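Two clocks and a blue cloth

I have spent most of June subtracting one number from another. I mention it because my mother believes I work with robots, and I would like there to be a written record of what the job consists of.

The job, this month, is Irus, which is our replay tool. You give it a session recorded with the hand-held grippers and it lines up the video, the finger opening and the position of the wrist, so that a person can scrub through and see what the hand was doing when the cloth went wherever the cloth went. Downstream of that sits Wevari, the policy we train on the sessions. Wevari believes everything Irus tells it, like a child or a very junior manager.

So when Irus is wrong by a bit, Wevari is wrong by a lot, and closes its fingers on the air just above the fabric with every sign of confidence.

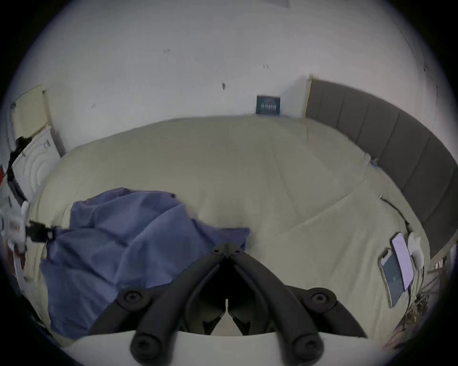 Bed, blue cloth, fingers pointing the right way for once.

The first theory was calibration. It is always calibration, in the sense that somebody always says so and we lose two days. I redid the lens fit, which for a view this wide is a miserable business, as a straight seam in a sheet comes out like the side of a bowl. The new fit was better than the old one by an amount you could only enjoy if you had suffered for it. Wevari went on grabbing air.

The second theory was mine and I was fond of it. Creased cream sheet, soft cloth with no proper edges: clearly the tracker was losing its footing and sliding. I wrote a long message explaining this, with a plot. Joelle Hijazi replied with the same plot, redrawn with the axis labelled, and on that version the tracker was plainly fine. I have since deleted my plot.

What was left was time. The camera stamps its pictures with one clock and the finger encoder stamps its readings with another, and the bit of code that marries them lives in a package called Qudah, which I wrote, in a hurry, three years ago. Qudah looked at the first stamp from each side, took the difference and used it for the whole session. This is perfectly sound provided both clocks run at the same speed and the first reading is never late. Neither was true. In the worst session of the batch the fingers were 198 milliseconds behind the pictures by the end, and at the speed people move when they're bored of folding, that's the whole width of a cloth.

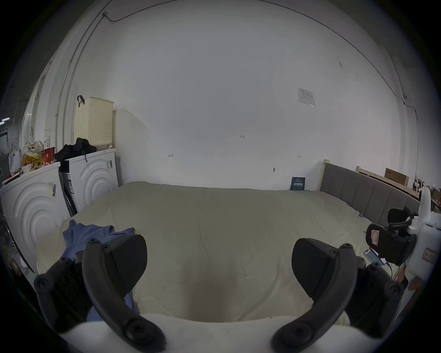
Drurnadero notes, no. 3

The fix took an afternoon. Qudah now fits a straight line through all the pairs it can find and throws out the silly ones. For the pairs themselves I use the finger pads, which are in view nearly all the time, so you can measure the gap between them in the picture and slide that curve along the encoder's until they agree. It is the first idea anyone would have. I had it third.

Then I reran the lot. Of 869 sessions, most came out a little better, a good number came out much better, and a small stubborn heap got worse. The heap is all sessions where the fingers hardly open and close, so there is no curve to slide, just a flat line being matched with great care to another flat line. For those Qudah now gives up and says so in the log, in capitals, and Irus draws the timeline in orange.

Fast passes are still a nuisance. When the cloth smears between the pads the gap measurement wobbles, and I've had to give those moments less weight. I picked the weight by trying numbers until the picture looked nice. There's a comment in the code that says "tuned", and I stand by it.

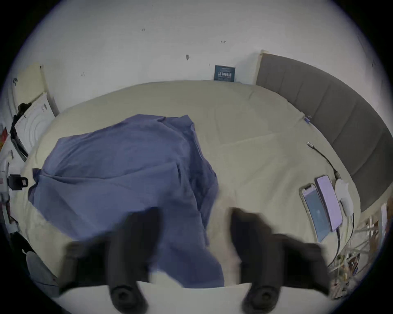
Santino Farías wrote back that he'd sooner see the sync done in hardware, one trigger line to both devices, and that fitting lines through bad clocks is a hobby for people who own no soldering iron. He's right, and I own two. But a trigger line does nothing for the sessions already on the disk, and I am not asking anybody to fold all that again.

Wevari is retraining overnight on the corrected set. The loss curve is going down, as it did every other time. I'm leaving the orange sessions out for now, and the next thing on the list is the wrist pose, which has a clock of its own that I haven't looked at yet.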